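Re: [prarorthorpe-home] gutters before December

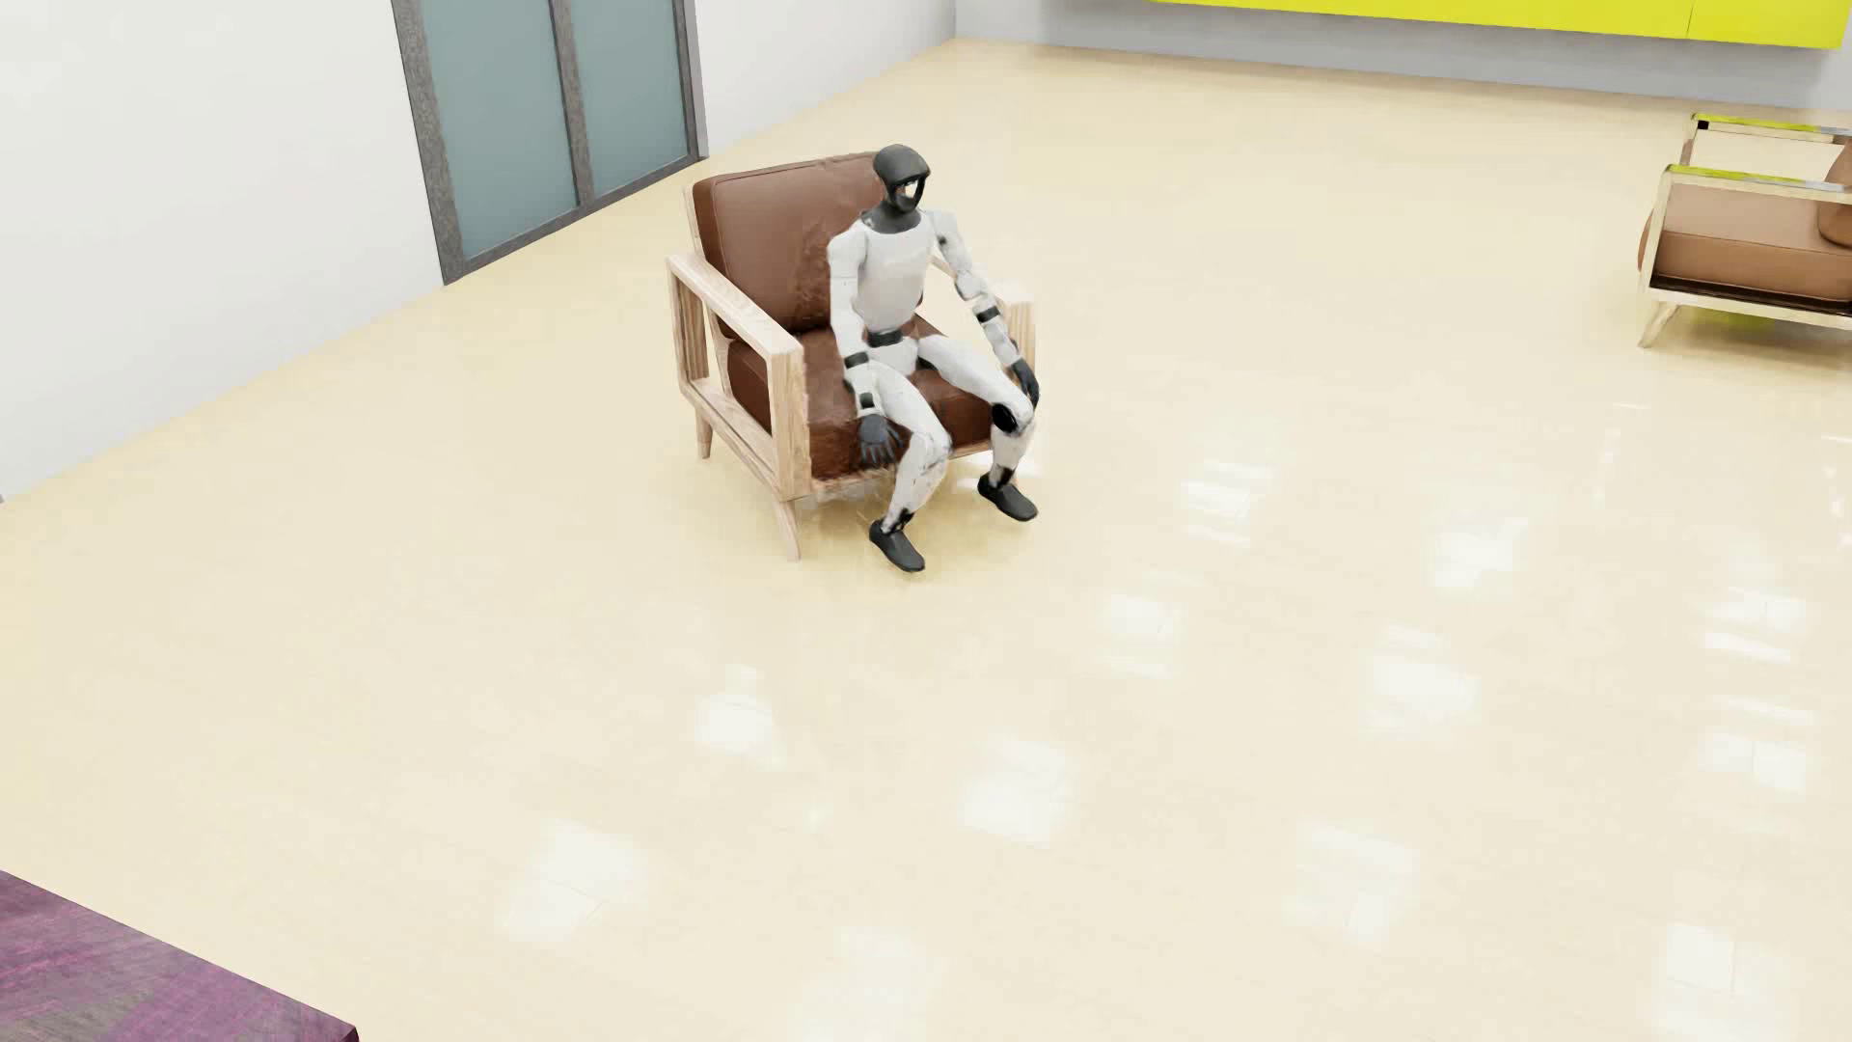

Armchair, brown leather cushions, wood frame

On 2021-07-24, the list wrote:
> Has anyone used Etavance for gutter cleaning? They quoted me 200 for
> the front and back, downspouts extra. Bravo wants almost 100 but can't
> come until fall.

Used Etavance last year. The 200 became 269 once they met my downspouts, so ask about the 69 before they unload the ladder. They did good work and left 2 buckets of muck by my front door, like a cat with a mouse.

Bravo is cheaper and their "fall" means December. Mine got done in sleet.

If you only need the low section over the porch, rent a ladder and wear gloves you don't like.

Still looking for someone to fix a sticking storm door, if anyone has a name.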